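December 12, 2023

Notebook, pick-and-pack, handheld gripper. Continuing from the October pages.

Reran the Sithole split this morning with the new labels. Same policy, same seed, only change is how we cut the demos. Before, one demo = whole box filled. Now one demo = one item, from open jaws to open jaws again. Training set is the same hours of footage, just chopped up.

Result: 65 percent of picks land in the box on the held out items, was 40 with whole-box demos. Bigger jump than I expected. Checked twice that no test wrappers leaked into train. They didn't, but two of the candy types look nearly the same so maybe call it a soft leak. Flag for Flaltberg when they ask, they will ask.

Where it still fails, from going through the logs:

- long flat packages. Jaws come down across the middle, package folds, slides out. Needs approach from the end or a grip on the crimp.
- twisted wrappers. Grabs the twist and not the candy. Sometimes fine, sometimes spins.
- anything lying on something else. Picks the lower one for no reason I can see.
- box wall. Lets go too early if the flaps are in view, think it has learned flap edge = release.

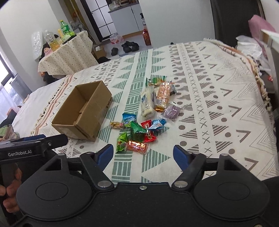 Start position matters more than I wrote in October. If the first view has the box and the whole pile in it, the policy commits to one item and stays with it. If the box is out of view at the start it wanders between items, I count 9 runs where it never closed the jaws at all. So for all new recordings: box and pile both in view before the first reach, jaws open, hold still a moment, then go. Please everybody do this, the Tesside batch is half and half and I can't tell from the file names wich is which.

Background question. Patterned bedding vs plain table. I was worried the stripes and shapes would get mistaken for wrappers. Doesn't look like it, failures don't bunch up on the patterned sets. Haven't done it properly though, need the same items on both surfaces and same person recording. Hivthorpe has a plain table we can use.

Tried cropping the hand out of the input. No change in the score, slower to prep. Dropped it.

Depth of release: adding gripper width as an input helped with the early letting go, no number yet, run is still goign. Check tonight.

To do
- resplit Tesside by start view, by eye if we have to
- record end-on grips for the long packages
- boxes with flaps folded in AND flaps out, mixed
- ask whether the blue pads are worn, grip force curve on the older unit looks low
- back up the labels!! only on one disk right now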